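Unit 6 – Comparing wrist cameras and grippers
Notes by Iraklis Spanos

Last time we tried the Stano gripper on hard objects. Today we repeat the trial with soft and slippery ones, like fruit and a squeeze bottle, and each group changes only one thing: the fingers or the camera. Do 20 grasps for each setting and write down every miss, also the small ones.

Before you start, check that the cable has enough slack when the wrist turns – a tight cable pulls the arm and spoils your numbers.

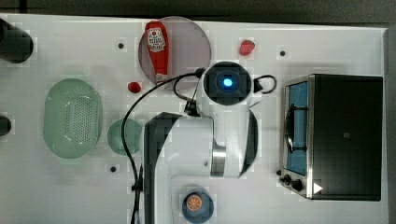

Groups with the Tustura controller should keep the same speed for both settings. Send your table to Ifeoma Okeke before the January lab.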